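4.2 手前の台と奥の台:小さなものはどこへ行くのか

前の節で棚と引き出しの話を長々としてしまったので、そろそろ台の上に戻ります。Fostonの作業室では、作業する台の向こう側にもう一枚、少し高い台がくっつけてあります。最初に見たとき、私はこれをただの増設だと思っていました。台が足りなくなって余っていたのを押しつけたんだろうな、と。ところが記録を取りはじめると、この二枚目の台がなかなかの曲者で、結局この節はまるごと台の境目の話になりました。

まず言葉だけ決めておきます。人が手を動かす側を「手前」、その向こうの少し高いほうを「奥」と呼びます。「上段」「下段」と書いていた時期もあるのですが、共同で記録を取ってくれたKidus Sisayに「棚みたいに聞こえる」と言われて、やめました。たしかに棚の節のすぐあとに上段と出てきたら混乱しますよね。記録用紙には古い書き方が残っていて、集計のときに二人で直しています(直し漏れがあったら私のせいです)。

記録の単位は「置き」です。誰かが物を一つ台に置いて、手を離したら一件。持ち上げてまた同じ場所に戻しても一件と数えます。ずらしただけなら数えません。このずらしの扱いでだいぶ揉めたのですが、指一本で押した程度のものまで拾うと記録する側がもたないので、底が台から離れたかどうかで線を引きました。こうして集まった置きが全部で2,761件、そのうち奥の台への置きは1,819件でした。

半分より多いのは予想していました。でも、ここまで奥に寄るとは思っていなかったんです。作業をする場所は手前なのに、置きは奥のほうが多い。手前の台には、いま触っているものしか残らない。ほかのものは人の手を経てどんどん向こうへ渡っていって、そこで列になります。しかも山になりにくく、左右に並びがちなんですね。奥の台は手前から腕を伸ばして置くことになるので、手の届く奥行きが浅く、自然と横一列に広がるのだと私は見ています。

並ぶものの種類はばらばらです。部品の袋、箱、スタンド、飲み物、本、パソコン。仕事のものと仕事に関係なさそうなものが隣どうしになっているのがこの部屋の特徴で、私はここが好きです。図1の奥の台でも、白い箱の隣に「8th Confession」という題のペーパーバックが寝ていて、その右に黒い小さな四角い枠のついたスタンド、さらに小瓶の入った透明な袋、と続きます。手前に平らに置かれているのは、緑と黄褐色の小さな四角い部品です。

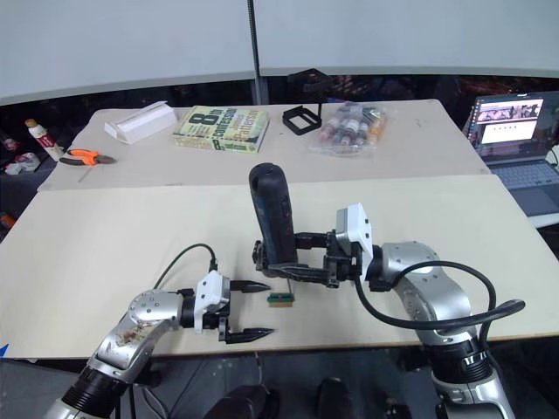 作業する面と物を置く面に高さの差をつけると、何が変わるのか。

いちばん大きいのは、手前から奥へ物が滑っていかなくなることです。同じ高さで二枚つなげると、作業中に押された部品がそのまま向こうの物の列に紛れ込みますが、少しでも段があればそこで止まります。加えて、置く側の人が「向こうへ上げる」という動作を一回はさむことになり、とりあえず手元に放しておくものが減ります。反対に、細かいものを奥から戻すときは縁を越えて持ち上げることになるので、ばらの小ねじなどは皿か袋に入れておくほうが扱いやすくなります。

段の話を先にしましたが、段さえあれば何でもうまくいくと言うつもりはありません。比較のために見せてもらったKekusの作業室では、同じように台が二枚あって、段差はFostonよりずっと大きいんです。椅子に座ると奥の台の上が見えにくいくらい。あちらでは奥の台に一度上がったものがなかなか降りてこなくて、袋の後ろに袋、そのまた後ろに工具箱という具合になっていました。見えないと忘れる。当たり前といえば当たり前なのに、実際に座ってみるまで私は気づいていませんでした。測っておけばよかったのですが、このときは巻き尺を持っていなくて、段差の数字はありません。Kekusの記録は先の集計にも入れていません。

Fostonの段差は、座っていても奥の物の頭どころか、寝かせた本の表紙の字が斜めに読めるくらいのものです。この「斜めに読める」がどうも効いているらしく、利用者の一人であるNana Sowahは、袋を奥に置くときにラベルの側を必ず手前に向けます。聞いてみたら「そんなことしてる?」と逆に驚かれました。本人に自覚がないのが面白くて、その後しばらく私はNanaの袋ばかり目で追ってしまい、Kidusに記録が偏ると叱られています。偏った日の用紙には印をつけて、集計では別にして見ました。傾向は変わりませんでした。

4.2.1 手前に残るもの

さて、手前の台です。ここには基本的に、いま組んでいるもの、外しているもの、見比べているものがあります。用紙でいちばん多かった書き込みは「小部品、平置き」で、これは角のある小さな部品が台の面にじかに寝ている状態を指します。立てて置く人はあまりいません。立てておくと倒れますし、倒れたときに転がる方向が読めないからだと思うのですが、ここはちゃんと聞き取りをしていないので推測です。

平置きの部品は、台の真ん中に集まる癖があります。縁に近いところは肘が通るし、左右の端は道具が来る。奥の縁ぎりぎりに置けば段の陰に入って見えにくい。そうやって嫌な場所を消していくと真ん中が残るわけです。部品の周りには手のひら一枚ぶんくらいの空きができていて、私は用紙に「余白」と書いていました。Kidusはこれを「堀」と書いていて、集計で合わせるときに笑ってしまったのですが、見た目の印象としては堀のほうが近いかもしれません。道具も手も、いったんその堀の外で待つんですよね。

図2でも、緑と黄褐色の部品が台の中央近くに一つだけあって、その真上の空中に黒い角ばった小さなものがぶら下がっています。こちらは3Dプリントの固定具かブラケットのように見えるのですが、断定はしないでおきます。私がこの図で見てほしいのは、上のものと下のものの位置関係です。合わせるにしろ、よけるにしろ、上から来るものに対して下の部品の周りがあいている。左手前の角に青いマスキングテープの切れ端が貼りついているのも、よかったら見てください。

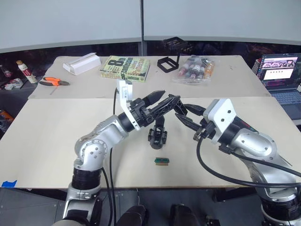
図2 手前の合板の台。中央近くに緑と黄褐色の小部品、その真上に黒い角ばった部品。左手前の角に青いテープ。

テープの話を少しだけさせてください。作業台の縁に貼られたテープというのは、こういう部屋ではよく見かけるもので、文献でもたまに触れられています。位置の目印、仮止め用にちぎっておいた予備、何かを留めていた名残。貼った本人以外には区別がつきません。私たちの用紙でもテープは「置き」に数えていません。台から離れたり戻ったりしないからです。けれど、部品を置く位置がテープに引っぱられることはあるだろうと思っていて、次に調べるなら真っ先にこれをやりたいです。テープを貼る前と貼ったあとで平置きの場所がどう動くか。単純な比較ですが、手間はそうかからないはずです。

それから面の材質。合板の台は、やわらかい音がします。小ねじを落としても金属の台みたいに跳ねないし、音で「あ、落ちた」と分かる程度には鳴ってくれる。一方で、傷がつくと戻りません。ドライバーの先が滑れば一本線が残りますし、接着剤がつけば削るしかない。Fostonの人たちは台の傷についておおらかなほうで、Nanaは「傷が多い場所は仕事がしやすい場所」と言っていました。これは半分冗談だったようなのですが、私はけっこう本気で受け取っています。

4.2.2 敷くもの

とはいえ、傷を気にしないはずの人たちが、ねじを締めるときになると急に何かを敷きはじめるんです。紙、布の切れ端、ゴムのシート、段ボール。2,761件のうち、部品の下に敷きものがあったのは105件でした。少ないでしょう。私も最初は誤差みたいなものだと思って、表から外しかけました。止めたのはKidusです。用紙を並べ直してみると、敷きものが出てくるところは見事に固まっていて、上から力をかける作業のあたりに寄っていました。ねじ、圧入、ピンの叩き出し。置くだけ、見るだけ、拭くだけのときにはまず出てきません。

となると、台を傷から守っているというより、部品のほうを落ち着かせていると考えたほうが筋が通ります。合板の面は見た目より滑ります。小さな樹脂の部品をじかに置いてドライバーで押すと、軸がほんの少し傾いただけで部品が逃げる。段ボールを一枚はさむと表面がわずかにへこんで、部品の角が食い込むんですね。私も真似してやってみました。じかに置いたときは部品が二度台の外へ飛んでいって、一度は椅子の下で見つかり、もう一度はいまだに見つかっていません(持ち主にはその場で謝りました)。

敷きものの中で人気があるのは、なんといっても段ボールです。わざわざ買ってきたゴムのシートもあるのに、手が伸びるのは段ボール。届いた荷物の箱から手でちぎったようなものが多くて、大きさもまちまち、縁もぎざぎざです。きれいに切ったものを用意したらどうなるか気になって、ある日曜日に角をそろえて切った段ボールをひと束、奥の台に置いて帰りました。翌週見ると、束はほとんど減っていません。みんなちぎったほうを使っている。理由を聞いても「こっちが近かった」くらいしか返ってこないのですが、どうも使い込んだものには前のくぼみが残っていて、そこに部品を合わせているふしがあります。

図3は、そういう段ボールの上の様子です。茶色い紙の縁は少し破れて不ぞろいで、左側に濃くなったところがあります。上にのっているのは細長い緑の樹脂部品で、細い金属の軸が上から下りてきて、ねじに当たっています。 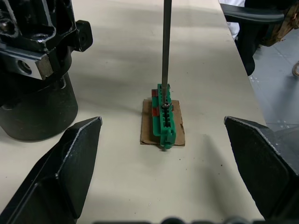

図3 段ボールの上の緑色の樹脂部品。上から下りた細い金属軸がねじに当たっている。

軸とねじの接点が話の中心になりがちなのですが、この節の関心はその下です。部品の底と紙のあいだ、紙と台のあいだ。滑るとしたらこのどちらかで滑ります。台の側で滑ると、紙ごと部品が動くので見た目は地味です。紙の側で滑ると部品だけが回ります。用紙にはこの区別を書く欄がなく、途中から余白に矢印で書き足しました。矢印のある用紙だけ拾うと数が少なすぎて、表にするほどの話にはなりません。印象だけ言えば、小さな紙だと台の側で滑り、大きな紙だと紙の側で滑ります。大きい紙は手首か道具のどこかで端を押さえてしまっていることが多いんです。

紙の大きさについては、Skuksteadの作業室の人たちが面白いやり方をしていました。台の手前の縁に段ボールを折って引っかけ、上の面を作業に使うんです。こうすると前後には動かない。左右には動きますが、それは手で押さえればいい。帰ってきてFostonで見せたところ、Nanaが一日だけ試して、次の日にはもとに戻っていました。折った部分がお腹に当たるのだそうです。台の高さと椅子の高さの組み合わせが違うので、よその工夫がそのまま移ってこないことはよくあります。

4.2.3 行ったり来たりするもの

手前と奥、二つの台を往復するものについても書いておきます。敷きものの段ボールはその代表で、力をかける作業が終わると奥に上げられ、次の作業でまた降りてきます。捨てられるまでに何往復するのか知りたくて、裏に鉛筆で印をつけて追いかけてみましたが、印をつけた紙から順に半分にちぎられたり、コップの下に入ったりして、途中で分からなくなりました。追跡としては失敗です。それでも、コップの下に入った紙はもう敷きものとして戻ってこない、ということだけは確かめられました。輪じみのついた紙は誰も部品の下に使いたがらないようです。

小分けの袋も往復します。袋の中身を使うとき、袋ごと手前に降ろす人と、奥に置いたまま中身だけ取る人に分かれます。袋ごと派は手前が混み、中身だけ派は段の上で何かをこぼします。どちらがいいかを決めようとして、私は一か月ほど無駄にしました。Gyamfiの札(袋の口に挟む厚紙の札で、部品名と戻す場所を手書きするものです)を導入したあとは、袋ごと派が増えました。札があれば、手前に降ろしても戻し場所が分かるからでしょう。ただ、札を挟むと袋が立ちにくくなり、奥の列でぱたぱた倒れるようになったという苦情も出ています。札を小さくする案が出ていて、まだ決まっていません。

本と箱は往復しません。用紙をめくっていくと、奥に一度置かれた本は、その位置のまま何枚も続けて出てきます。動くのは周りの袋やスタンドのほうです。私はこれを「杭」と名づけました(Kidusは「錨」派です)。杭があると列が崩れにくい。袋は本の右、スタンドは本と袋のあいだ、というふうに、みんなの頭の中の地図がそこを基準にできあがっている感じがします。以前、私が気をきかせたつもりで本を棚に片づけたら、その日の午後は袋の置き場所がめちゃくちゃになりました。因果関係を主張するつもりはありません。午後は人も多かったので。ただ、それ以来、私は本に手を出さないことにしています。

杭になるものの条件をいくつか考えてみたのですが、重さはあまり関係なさそうです。軽い空き箱でも杭になります。効いているのはたぶん、作業で使わないこと、寝かせて置かれていること、色か字で遠くから見分けがつくこと。ノートパソコンは条件から外れます。開いたり閉じたり、向きを変えたり、そもそも持って帰られたりするからです。パソコンの隣に置かれた袋は、パソコンがなくなったあと、なんとなく中途半端な位置に取り残されます。用紙では「孤児」と呼んでいましたが、さすがに言葉がよくないので、集計では「取り残し」に直しました。

4.2.4 この節の弱いところ

気になっている点を挙げておきます。まず、置きの数え方が底の離れた離れないに頼っているため、薄いものが不利です。紙やシートは台の上を滑らせて動かせるので、実際に動いた回数よりずっと少なく数えられているはずです。105件という敷きものの数も、控えめに出ていると思ってください。ただし、これは敷きものそのものの動きではなく、部品が置かれたときに下に何かがあった件数なので、滑らせたぶんがどのくらい影響しているのかは読みにくいところです。

次に、記録者が私とKidusの二人しかいないこと。同じ時間に二人で付けた用紙を後から突き合わせると、手前の記録はよく合うのに、奥の記録は食い違います。人の背中や腕に隠れて、奥の右端がどちらかの席から見えなくなるんです。見えなかった置きは「未確認」として集計から外しました。外したぶんを入れれば奥の件数はさらに増えるでしょうから、奥に寄るという結果がひっくり返る心配はなさそうです。

もう一つ、11月に部屋の暖房が入ってから、台の左側に人が寄るようになりました。暖かいんです。作業の位置が左へずれれば、平置きの位置も奥の列の使われ方もずれます。これを物の置き方の話として扱うのか、暖房の話として扱うのか、二人でずいぶん話し合って、この節では暖房が入る前の用紙だけを使うことにしました。入ったあとのぶんは付録に回してあります。左の端に寄りすぎて、奥の台の端から袋が落ちた記録が何枚かあるので、興味のある方はそちらを見てください。

段差の話に戻ると、手前と奥のあいだの隙間についてはほとんど何も書けませんでした。二枚の台は押しつけてあるだけで、日によって少し開きます。開けば小ねじが落ちます。落ちたねじは奥の台の脚のそばで見つかることが多く、掃除のときにまとめて皿に戻されていました。この皿の中身については次の節で扱います。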